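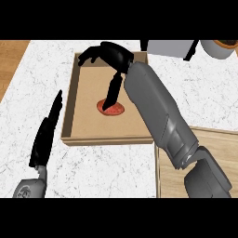 Twelve Years Behind the Same Counter

Kulap Suksawat opened her alterations shop in Travberg with one sewing machine and a loan from her aunt. She still takes in most of the work herself.

"People bring me pants first," she said. "If the pants come back right, they bring me the wedding dress."

She learned to sew at Gendell, a uniform factory outside town, where she spent two years on collars. The pay was poor, she said, but she got fast. "I could do a collar now with my eyes shut. I don't get asked for many collars."

Rent on Keane Street has gone up twice. She raised her price for a plain hem to $12 last September and lost a few customers -- most of them came back.

Her busiest stretch runs from prom season into early summer. She closes for two weeks after that and visits her sister in Ristden.

Asked if she would hire help, she said she had tried. "I had a good girl, but she moved away. I would take another one if she can do zippers."

The shop reopens on 25th July.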